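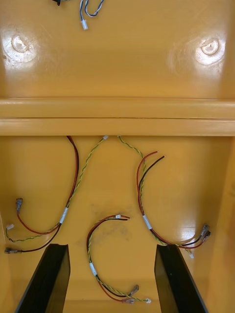 Issue 369

Support > Studow Army Builder > Lists and Points > Open tickets

Hi again, it's Nele Cuypers, I'm the one who wrote in back in May about the printing margins. Those are fine now, thank you! New problem though, and this one has been driving me up the wall for the best part of a fortnight, so I've kept notes as I went and I'm pasting them in more or less as they are.

I play Vomach at a club night with a small group, and I build all my lists in Studow because I can't add up. My main list is a Groltudus warband with 14 units in it. Since the last points update the total comes out nine points higher than the sum of the units. The units themselves all look right. I've checked every one against the printed cards (twice, with a cup of tea in between) and each matches. But the bar at the top turns red and says the list is over the limit, and then the tournament export button goes grey and I can't send anything in.

First thing I tried was closing it and opening it again. No change. Then I logged out, logged in, same again. Then I deleted the River Captain and put her back, because she was the last thing I'd touched before the update. The total went down by her points and came back up by exactly the same amount, so she's innocent.

Next I made a copy of the list. The copy had the same wrong total, which I suppose makes sense if it's copying the mistake along with everything else. I then started a fresh list and typed the whole warband in from scratch, and the fresh one was RIGHT. I was so pleased I nearly closed the ticket before I'd opened it. But then I added my campaign upgrades and up it went again by nine.

So it's something in the upgrades. I took them off one at a time. Banner off, still wrong. Spare lanterns off, still wrong. When I took the Marsh Guide off, the total dropped by 15, and the Guide only costs six. Put him back, up 15. I did this a few times in case I was seeing things.

Lotte Van Wijk, who runs our campaign, had a go on her tablet with my login and got the same result, so I don't think it's my laptop. She also has the Marsh Guide in her own list and hers is fine! The difference we could find is that I've got him attached to the Ferry Crew and she's got him attached to the Heavy Spears. I moved mine to the Spears and the total was correct straight away. Moved him back to the Ferry Crew and the extra nine came back with him.

Lotte thinks it's the old boat surcharge. Before the update you had to pay nine points for any character travelling with the Ferry Crew, and the new cards dropped that rule. Her theory is that it's still being added somewhere behind the scenes, only it doesn't show up on the unit line any more, just in the total. I've no idea how your end works but it does sound likely — the number is the same and everything.

Things I've also tried, so you don't need to ask me:

Clearing the saved data and downloading the points again. No difference.
Switching to the Visser expansion set and back. No difference, except it lost my colour scheme, which I'd like back if that's possible (it was the dark green one).
Using the website instead of the app. Same total, same red bar.

For now I'm running the Guide with the Spears so that I can export, and writing "with Ferry Crew" in the notes box by hand. It works, but the organiser has to read the notes, and on a busy club night that's asking a lot. It also means the printed sheet has him on the wrong page and I keep forgetting to activate him. I lost a perfectly good bridge that way last week.

Could somebody look at whether the surcharge is still in there? I've left both lists shared, the broken one is called "Groltudus ferry" and the one that behaves is called "Groltudus ferry NEW". Please don't fix the first by deleting it, it's got all my campaign notes in — two winters of them.

I can test anything you like in the evenings, after half past seven is best.

Thanks ever so much,
Nele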